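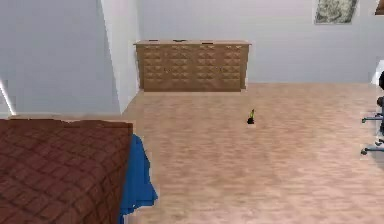
Simulated bedroom used in the room-tidying exercises, with the bed and blue blanket at left and the drawer unit against the far wall.

Category: Staff lists / Housekeeping and automation

Dear colleagues,

Thank you for the replies received so far. I answer the point below on behalf of the Gradden project group, as several attendants at Werkthorpe have raised it.

On Aug 5, 2020, Brândușa Anghel wrote:
> The notice says that floor clearing on the upper corridors will pass to
> the machines in December. My team would like to know who decides what
> counts as clutter. A small item left standing in the middle of a
> bedroom floor may be rubbish or it may matter a great deal to the
> guest. At present the attendant decides. Will that still be so?

It will. The machine may move an item from the floor to a flat surface, such as the top of a chest of drawers, but may not dispose of it. Drawers are not to be opened by the machine under any setting. Bed making, including loose blankets which hang to the floor, remains with attendants.

The change to duties is as follows. Each attendant on the affected corridors will be given 63 paid hours for training on the Prellodum software, where the exercises are carried out in simulated rooms before any work on site. Of the 300 exercises, those on bedrooms come first. Grades and contracted hours are unaffected.

Objections to the revised duty sheet should be sent to this list or to the Crăciun office, marked with reference 866.

Yours faithfully,
Gradden Project Group
Werkthorpe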